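Gripper Trial FAQ

Last updated Dec 1, 2020

These are the questions we get most from people borrowing the two-arm bench at Conlow or reading our results on the Hirka and Cidton grippers. If yours isn't covered, write to Suqin Ding.

What are you comparing?

Two parallel grippers, the Hirka and the Cidton, on the same arms with the same controller. We want to know which one holds ordinary hand tools better without custom fingers for each tool.

How long is a trial?

One set is 200 picks per object. If the gripper drops the tool, or if an operator has to step in, the pick counts as a failure. We ran five sets for each gripper, so each one has 1000 picks behind it for every object on the list.

Why hand tools?

They are awkward in useful ways. A screwdriver handle changes width along its length, and the weight is not where you expect it. Blocks and cups told us very little, and both grippers passed them in March with almost no failures.

Where should the fingers close on a screwdriver?

On the handle, a little below the end nearest the shaft. Closing on the shaft works for a straight lift, but the tool swings when the arm turns. Chunhua Cai tested both and the handle grip is now the default in the pick script.
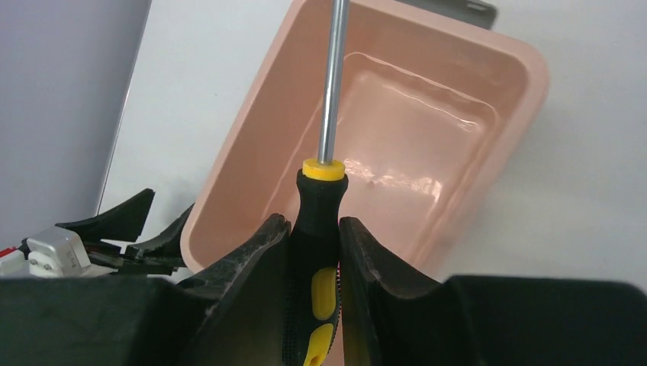
You can change the default in the settings file, under grip height. Please put it back when you finish, or the next person's numbers will be off.

How much force do you use?

Both grippers run at the same setting for a whole set. Raising it halfway through makes the set void. On rubbery handles a low setting is enough. Smooth ones need more, and the Hirka needed more than the Cidton.

Do I need the wrist camera?

Yes, if you want your picks included in the shared results. Huiling Qin checks failures against the wrist video. We threw out 367 early picks that had no usable video.

Can I use one arm only?

You can. Set the other arm to its parked position before you start. Single-arm sets are listed on their own page and are not mixed with the two-arm ones.

Which gripper is better?

The Cidton for tools, by a small margin. The Hirka closes faster and its fingers are easier to swap. Gudrun Mühlbauer still prefers it for small parts.

Can I bring my own gripper?

Yes, if it fits the standard wrist plate. Send the drawing and the cable pinout to Jiahui Dong 2 weeks ahead so the controller can be set up.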